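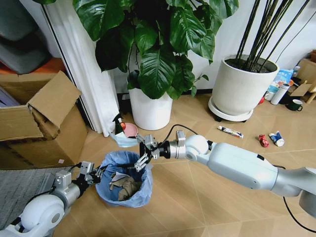
Stock on hand is wrong in Elavlow after importing a count file from Zallard. We are a cleaning supplies wholesaler with one depot, Moussa, and we did our January stocktake with the Zallard handheld app the same way we did the last several. The file went in without an error. The first line anyone noticed was our small bin liner, the translucent light-blue bag you see lining the round bin, which we stock and sell by the single liner because customers order odd amounts. The handheld says 2,523. Elavlow says 2. The reorder screen then suggested a purchase order for liners we already have on the shelf.

Status: Resolved
Priority: raised from Normal to High
Product: Elavlow stock, file import
Also involved: Zallard handheld count, export to CSV
Site: Moussa depot, Cletham
Opened: 24 January 2026

Details from the customer

The import was run once, in the morning, by the office login. The count was closed on the handheld before the export. No sales were posted between closing the count and running the import. We have not edited the file in a spreadsheet, or at least not on purpose. It was opened to check that it had something in it and then closed again.

What we have tried so far:

Logged out and back in. No change.
Cleared the browser cache. No change.
Ran the stock on hand report for Moussa only, then for all sites. Same figure both times.
Checked the handheld again. It still shows 2,523 for the liner.
Started to re-import the same file, then cancelled at the preview because we did not want to make it worse.

We have orders to pick for Cletham this afternoon and the picking screen will not release lines that it thinks are short. Please advise whether we can turn that check off for the day.

Reply from support

Thanks for the detail, and for stopping at the preview. Importing a count file twice will not double the stock, as a count replaces the quantity. It does write a second set of adjustments to the ledger though, and that makes the history harder to read.

You can turn off the short-stock check under Settings, Picking, Allow release when short. It applies to the whole site. Please turn it back on once the quantities are fixed.

Could you send the following:

The original CSV as exported by the handheld, before it was opened in anything else.
The import log from Elavlow. Go to Stock, Imports, pick the import and choose Download log. Tick the box to include warnings. It is off by default.
The version number of the Zallard app, from the About screen on the handheld.

Please do not post manual adjustments yet. If a line is corrected by hand and we then reverse the import, the correction gets reversed on top of it and the line ends up wrong in the other direction.

Reply from customer

Files attached. The check is off and the Cletham orders are being picked. The staff are working from the shelf and not the screen, so nothing is being held up right now.

One thing we should have said earlier – the handheld did an app update the night before the stocktake. It asked to restart and we let it.

We have also had a better look at the report, and the liner is not the only one. The hand towel looks far too low. So do the disposable gloves and the large wipes. The mop heads, buckets and trolley parts all look right. At first we thought it was one shelf bay or one handheld, but the wrong lines are spread over the whole depot and both handhelds were used in every bay.

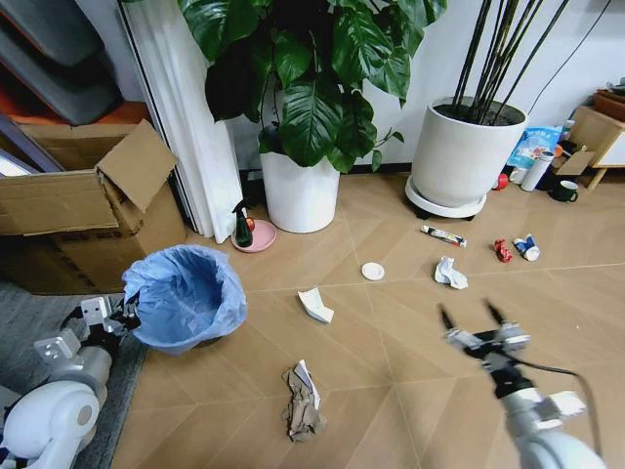
Does the reorder screen work from the counted quantity or from the available quantity?

It works from available, meaning the quantity on hand less anything already allocated to a sales order. A wrong count flows straight through to it, so please treat every suggestion made after the import as unreliable. Suggestions are only drafts until someone approves them and can be deleted in bulk from the same screen.

Support notes, first look at the file

The file has 123 count lines plus the header. Header columns are item code, description, counted, unit, location.

Opened it in a plain text editor. The liner line has the description in quotes, then 2,523 with no quotes, then EA, then the bin location. In a comma separated file an unquoted comma is a column break. Elavlow is reading 2 as the counted quantity, 523 as the unit and EA as the location, and the real location drops off the end as a sixth column with no header.

Checked a line under a thousand. No comma in the number, five columns, reads correctly. That fits with the mop heads and buckets being fine.

Searched for every line with six columns. There are 33. All of them have a counted quantity of 1,000 or more. There are no lines of 1,000 or more that came through clean.

The import log has a warning for each of those lines: unit not recognised, default unit used; location not recognised, default location used. The warnings were not shown on the results page because the summary only reports errors. So the customer saw a green tick.

Asked a colleague on the import side whether the extra column should have stopped the file. It is meant to. The check was loosened some time ago for customers whose exports put a trailing comma on every line, and it now lets any extra column through whether it has something in it or not. Raised that separately, see linked item.

Reply from support

We have found the cause. The counted quantity is being exported with a thousands separator and no quote marks around it, so 2,523 is being read as two separate values. Only quantities of 1,000 or more are affected. The rest of your stocktake is good.

Before we reverse anything, could you check a setting on the handheld? In Zallard go to Export, then File options. There should be a line called Number format. We expect it to say Display. It should say Plain.

Reply from customer

Both handhelds said Display. We have never touched that menu and did not know it was there. I have changed one to Plain and left the other alone in case you want to see it.

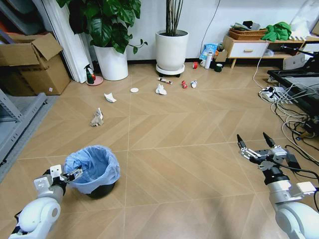 The closed count can still be exported again, so nobody has to go back out to the floor. I exported it a second time from the changed handheld and the liner line now reads 2523 with no comma. I have not imported it. The locations look right as well, including the overflow racks by the roller door, which are the ones that always give us grief.

A separate question while we are here. When the import put those lines into the default location, did it move the stock, or did it only count it there? The default location at Moussa is the returns cage, and we do not want the system to think there is a pile of gloves in returns.

Reply from support

It did only a count. There is no transfer in the ledger. The result on screen is that the returns cage holds the short figure and the proper location still holds whatever it had before the stocktake, which on the on-hand report is hidden by the way the site total is built when a count is open. That will clear when the import is reversed.

Steps from here, in this order:

1. Change the second handheld to Plain. We have all we need from it.
2. Delete the draft reorder suggestions created after the import.
3. Go to Stock, Imports, open the stocktake import and choose Reverse. Leave the effective date as it is.
4. Wait for the status to change from Reversing to Reversed. Do not navigate away by closing the tab. Opening a second tab is fine.
5. Import the new file. At the preview, tick Show warnings and check there are none for unit or location.
6. Run the stock on hand report by location and compare the liner, hand towel and glove lines with the handheld.
7. Turn the short-stock check back on.

The picks you released this afternoon will come off the corrected quantities, but only if they are dated after the count. Your screenshot shows that they are, so there is nothing to redo.

Reply from customer

Steps 1 and 2 done. Step 3 sat on Reversing for a good while and I thought it had hung, but it went through.

Step 5 gave one warning, for a location. It was a rack label we renamed last year and never updated on the handheld. It has nothing to do with this. Fixed the label, exported again, cancelled the first preview and ran it with the new file. No warnings that time. 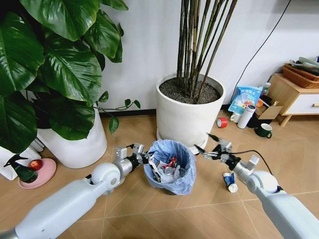 Step 6 is fine for the lines you named. I also went through the rest of the affected lines from your list and they match the handheld, apart from the large wipes, where the difference is exactly what was picked for Cletham. The returns cage is back to what it should be.

Step 7 done.

Two requests, if you can pass them on. The warnings should show on the results page without having to download anything. We would have stopped straight away if we had seen it say that 523 was not a unit. And the reverse screen could do with a progress bar or at least a message that says it is still going.

Reply from support

Good to hear, and thanks for checking the full list. Both requests have been logged. The one about warnings has been attached to the linked item, as the same people will be working on that page. I can't give you a release for either yet.

The Number format setting belongs to the Zallard app, so we can't lock it from our side. Until the import check is tightened, please look at it after any app update and before you export. If you open the CSV to look inside, use a text editor. A spreadsheet will hide a problem like this one by lining the columns up, and it can also strip the leading zeros from item codes if the file is saved.

I'll leave the ticket open until your next daily sync has run.

Reply from customer

Sync has run. Quantities held. The liner is down by what went out on the morning run and nothing else. Happy for this to be closed.

Internal notes on closing

Root cause: thousands separator in unquoted numeric field, introduced when the handheld app update reset Number format to Display.
Contributing: extra column accepted by the importer; warnings left out of the results summary.
Fix: setting corrected on both handhelds, import reversed, clean file imported.
Data loss: none.
Follow-up: help page for stocktake imports to mention Number format. Search other sites for imports with the paired unit and location warnings on the same line.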